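# About Flernov Linens

We make bed linen, and we love it far more than is probably sensible. Sheets, pillowcases, duvet covers, the odd bolster case when someone asks nicely! Everything is cut and sewn in our workshop on Drakos Lane, up the stairs above the old seed merchant's, and it has been that way from the start.

The business began with 2 sewing machines and a roll of cotton that had been dyed the wrong green. We sold every last metre of it as pillowcases at Ismont market, and people came back in May asking for sheets to match. We couldn't match it (we've tried many times, and the dyer has stopped answering on the subject) but by then we had a list of names and a reason to buy more cloth.

## What we make

Our plain cotton is a 400 thread percale. It's crisp when new and it softens with washing, and if you like a cool bed you will get on with it very well. The linen is heavier and creases the moment you look at it. We think the creases are lovely. If you don't, buy the percale!

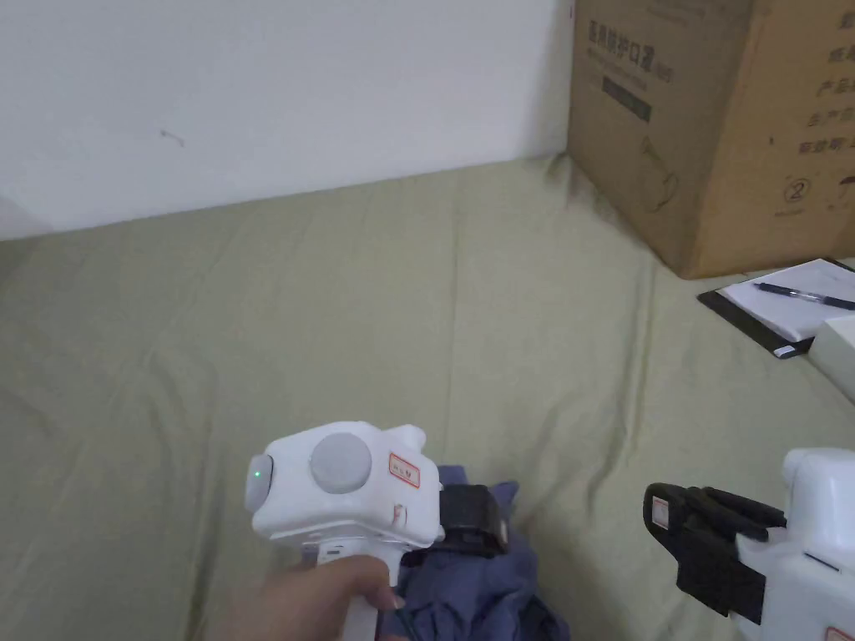

Page 2

Sizes are where we get really keen. Old beds are hardly ever the size the shops think they are, so we cut to order. Measure the mattress across, along and down the side, write it all on the form and we'll do the rest. Deep mattresses, narrow bunks, a boat berth with one corner missing: send them over. We keep every pattern we draw, and there are now 831 of them in the drawers, filed by width.

Hems are double turned. Buttons are sewn on by hand and we put a spare inside the seam of every duvet cover, on the left as you face the opening. Please do look for it before you write to us for another one.

## The Fistlow range

Fistlow is our name for the mended and made-over things. Offcuts from the cutting table become cot sheets and bags, and customers can send back a worn sheet to have it turned sides to middle, the way our grandparents did. It's slow work and there is usually a wait. We run a mending class as well, with room for 11 people at a time, and the kettle is on for most of it. Bring something with a hole in it. Beginners are very welcome, and so are people who already sew beautifully and just fancy the company.
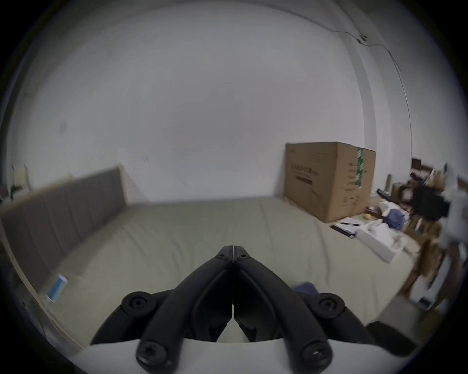
*Beds big and small: we cut sheets to fit them all.*

## Washing and looking after

We get asked this more than anything, so it may as well go here. Wash at 40, go easy on the powder, and dry outdoors whenever the weather allows. Leave out the fabric softener, as it coats the cotton and you lose that nice crisp feel. Iron while slightly damp, or don't iron at all. Half of us don't.

## Come and see us

The workshop door is open on market mornings and you can feel all the cloth before choosing. Parking on Drakos Lane is hopeless, so use the one behind Ismont library and walk through the arch. The stairs are steep, but ring the bell at the bottom and we'll gladly bring samples down to you.

Page last updated 10 Nov 2021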